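Footwear Storage - Frequently Asked Questions
Dutholm Residence, updated 17 Jan 2025

Where should indoor sandals be kept?
Sandals are to be placed in the red container on the table. Each pair should be stored together. 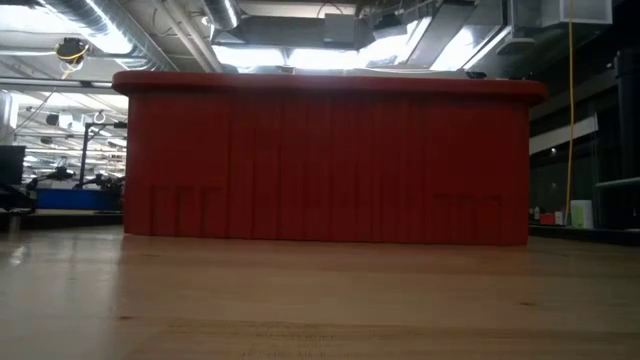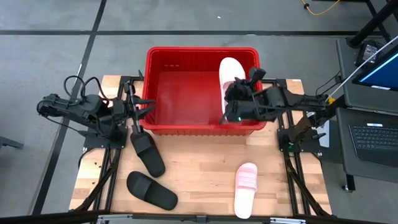
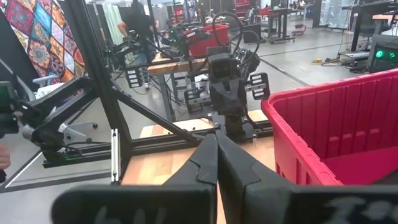 One resident, Meléndez, has written to ask whether outdoor boots may share the container with sandals. They may not - boots belong on the rack in the Drerner entrance.

May two pairs be stored at once?
Yes, provided that both are clean and no strap is bent under the other pair.

What happens to unclaimed footwear?
Items are held for 90 days and then donated. Colour and size are recorded in the office register. The next clearance is in April.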